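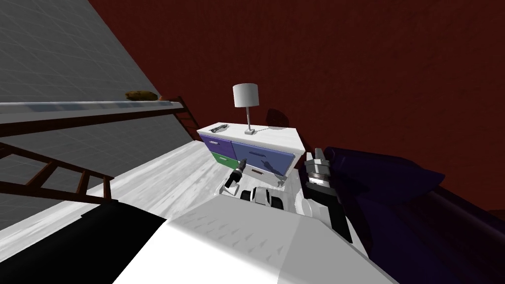 Zolto adds bedroom pack to its household simulation library

Zolto has released the bedroom pack for its household manipulation simulator. Existing licence holders can download it from the usual account page as of Saturday, October 23, 2021. The pack follows the kitchen set that went out in January and uses the same scene format, so task scripts written for the earlier set should load without changes.

The pack is built on 60 base rooms. Wall colour, floor texture, bedding and small objects are randomized on reset, and the furniture can be swapped between rooms. Dressers are supplied with individually coloured drawer fronts, which Zolto says makes it easier to write instructions that name one drawer and to score the result. A two-armed robot model is included, with the viewpoint set above the torso.

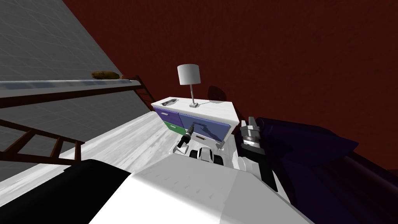
Zolto bedroom pack: left gripper at the blue drawer, right arm upright beside the dresser.

Urmas Sepp ran the pack for this newsletter on a single workstation at our Urncombe office. He logged 2000 resets of a drawer-opening task, of which 1587 ended with the drawer past the success threshold under the supplied baseline controller. Most of the failures he reviewed came down to the gripper slipping off the small handles. Contact behaviour is better than in the kitchen set, but handle friction still has to be tuned by hand -- the default value is too low.

Soft items are the weak point. Bedding is treated as a fixed mesh, so tasks such as pulling back a cover are not possible in this release. Arūnas Petrauskas, who looks after the scene library at Zolto, said deformable cloth is planned but gave no date.

Licences are sold per seat, with a site option for groups of up to 100 users. Regional sales are handled by Sakalauskas. A trial build with one room and the drawer task is available on request and stops working after 60 days.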